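Storkham Film Forum > Help and Recommendations

Is the courtroom bit in Vamska true, or did they make it up?

Asked 8/12/22 by plainbiscuit

Watched Vamska last night, the one about the provincial newspaper editor who goes after the transport minister. My wife fell asleep before the trial and I've been telling her about it as if it were fact: the editor conducting his own defence, the minister's driver bursting in with the ledger, the judge weeping into his sleeve. She now says no judge has ever wept into a sleeve and I'm to prove it or stop going on.

The titles say "based on true events", but so did the one with the talking goose. Does anyone know how much of the trial really happened? And is there a book? I'd rather not learn a whole language to win an argument at home, though I've done sillier things.

3 replies

Tae-yang Wi
There was a trial. It lasted 13 days and by most accounts was deadly dull, which is why you get 7 minutes of it in the film and most of those are the driver. The real driver gave a written statement and stayed at home. The ledger existed but it came by post. The editor did defend himself for the first morning, then hired a solicitor over lunch, and that strikes me as the more interesting story, but I don't make films.

The judge is invented. There were three of them on the bench and the screenplay squashed them into one, who presumably had a lot to weep about.

The book you want is Plondov by the same man who advised on the script. It's 400 pages and the trial starts on page 313, so you can skip the editor's boyhood and his views on trout. The translation is stiff in places. Get the later edition if you can, as the first has no index and you'll want to find the ledger in a hurry with your wife standing over you.
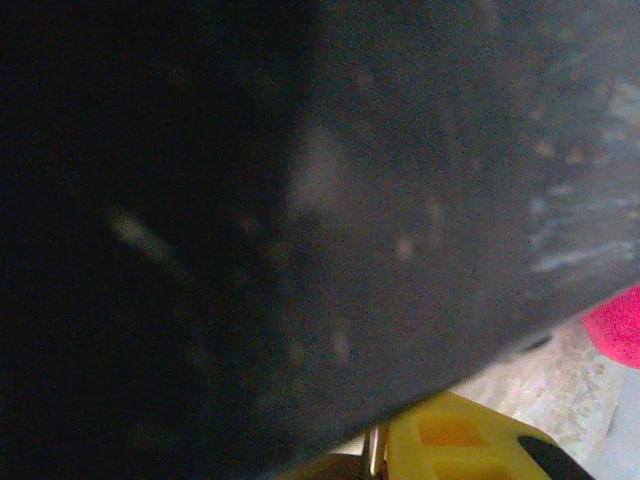
One more thing for your defence. The speech about ink, the one everybody quotes, is word for word from his closing article in the paper. He just never said it out loud in court. I'd lead with that and mention the sleeve as late as possible.

oldreel
its a film mate. enjoy it

marrowfat
Seconding Plondov, though I gave up at the trout. If you only want the minister's side, the same director made a short called Um before this one, and it's much kinder to him. It's also mostly people on trains not speaking. The library had it in August, filed under travel.

plainbiscuit (asker)
Thanks all. Read her the bit about three judges and she wants to know which one wept.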